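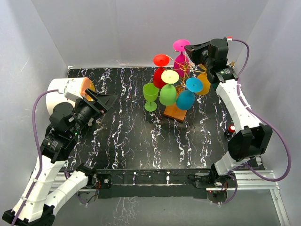

Nest Box and Feeding Station Project: Progress Report to the End of February

Prepared by Treasa Brennan, project coordinator, for the Flisard Small Grants Program

1. Where we are

The grant covers nest boxes and winter feeding stations along the Rudent Creek trail and in the yards of households that back onto it. As of the end of February, 121 boxes are up out of the 172 in the agreement. All 19 feeding stations are in place and have been stocked since the first hard frost.

The boxes still to go up are built and stored in the Ó Dubhghaill barn. They were meant to be mounted before the ground froze. We lost most of that period to a late delivery of posts, and the posts that did arrive were too short for the wet section below the footbridge. The supplier has replaced them at no charge.

2. Boxes

We are using two designs. The smaller one has a 28 mm hole and is intended for chickadees. The larger has a 38 mm hole and is for tree swallows and bluebirds in the open field at the north end. Both have a side panel that swings out for cleaning, held by a single screw.

Some of the first batch had the drainage holes drilled too close to the wall, and the floor split on a few of them. These have been rebuilt with thicker floors. The cost came out of the lumber line, which is still under budget.

Predator guards have been fitted to every pole-mounted box. Boxes on trees do not have guards yet. We tried a sheet metal collar on the spruces near the parking lot and it slipped down within a week, so we are looking at a different fitting before buying more.

3. Feeding stations

Each station has one tube feeder with black oil sunflower seed and one suet cage. The Tikska tube feeders we bought have held up in the cold, but the perches ice over and the lids are stiff to open with gloves on. Squirrels got into 3 of them by chewing the plastic around the lower ports. Replacement metal ports have been ordered.

Seed use has been higher than planned. We budgeted for refilling on Friday only and have had to add a midweek round at the stations closest to the subdivision. If the spring is late we will be short of seed by the middle of the season — I have set out the options in section 5.

Feeders are taken down and scrubbed with a weak bleach solution every second refill. We had one report of a finch with swollen eyes at the station by the school fence. That station was closed for two weeks, the ground under it was raked, and there have been no further reports.

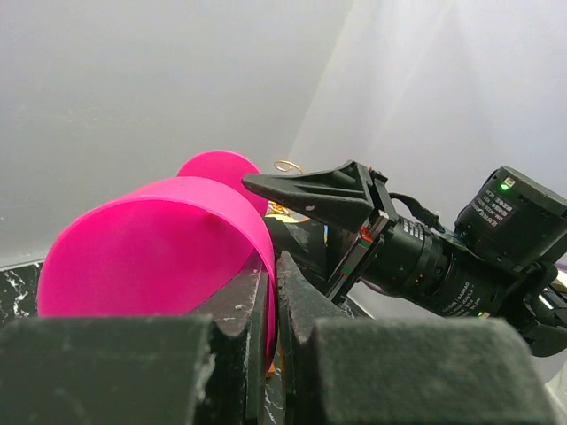 Will the remaining boxes be up in time for this year's nesting season?

Most of them will. The chickadee boxes are being mounted first and should be finished before the birds start choosing sites. The swallow boxes at the wet end depend on when the ground thaws enough to set posts, and a few may not be used until next year.

4. Households

Yard boxes have been easier to place than trail boxes. Homeowners sign a one-page agreement to leave the box alone during nesting and to clean it out in the fall. Two households have asked for their box to be moved because of cats next door, and we have done that.

The monitoring sheet was too long and people were not filling it in. The new one fits on half a page and asks for the box number, the date, and whether there are eggs, young or an adult on the nest.

5. Budget and requests

Lumber and hardware are under budget. Seed is over. I am asking for approval to move the unspent hardware money to seed, which would carry all stations through to the end of April. The alternative is to close the stations on the west side at the end of March. There is natural food closer by on that side, so that would be the place to cut if we have to.

No change to the total grant is requested. Receipts are attached separately.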